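# Looking after a wicker tissue box and organiser

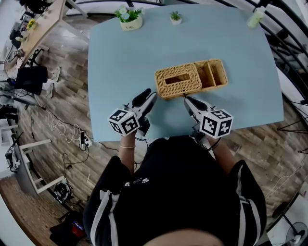 Woven organiser with a tissue section on the left and two empty sections on the right, on a pale blue table.

Woven boxes like this one collect dust faster than almost anything else on a table. The weave holds crumbs, hair and fluff, and a quick wipe with a damp cloth pushes most of it further in. The notes below cover natural wicker, and the last part deals with what to keep in it.

## Weekly

Take everything out and turn the box upside down over a sheet of newspaper. Tap the base with your palm a few times. Then go over the weave with a dry, soft brush, working along the strands. An old shaving brush is good, or a clean 1 inch paintbrush. Do the inside of the partition as well, both faces.

If you use a vacuum cleaner, put the brush attachment on and set it to low suction. Loose ends catch easily.

## Washing

Twice a year is enough for most houses. I do mine in June and again before Christmas.

1. Mix a small squirt of washing-up liquid into a bowl of lukewarm water.
2. Wring a cloth out until it no longer drips.
3. Wipe the outside first, then the compartments, then the lid around the tissue slot.
4. Wipe again with plain water.
5. Dry with a towel and leave it somewhere airy for 8 hours, with the lid open.

Do not soak it. Do not stand it on a radiator or in strong sun, as the strands shrink and start to crack at the corners. Some boxes have a cloth lining that comes out. Wash that separately and make sure it is bone dry before it goes back.

For sticky patches (hand cream is the usual one) use a cotton bud dipped in the soapy water and go strand by strand.

## Snags and loose ends

Snip small whiskers off close with nail scissors. A longer end can be tucked back under its neighbour. Dampen it first, leave it five minutes, then push it through with a blunt darning needle. Malsha Talukder wrote in to recommend a dab of wood glue on the tip before tucking. It works, but wipe off the extra before it sets or it goes shiny.

If the tissue slot has rough edges and tissues keep tearing, rub round the inside with a scrap of fine sandpaper.

## What goes where

Measure your tissues before buying a box. Cube boxes will not fit a long, low lid, and some of the bigger family packs are too tall to let it close. If the packet slides about when you pull, fold a strip of cardboard and wedge it at one end.

The open side suits things you reach for every day:

- remote controls, stood on end
- reading glasses
- pens and a small notepad
- nail file, lip balm, hand cream with the cap on

Loose change and keys are better in a dish. They work down into the base and scratch the table underneath.

Keep potted plants a little way off, even small ones. Water splashed on wicker leaves a dark ring, and this is hard to shift once it has dried. If you must have them close together, put a saucer under the pot.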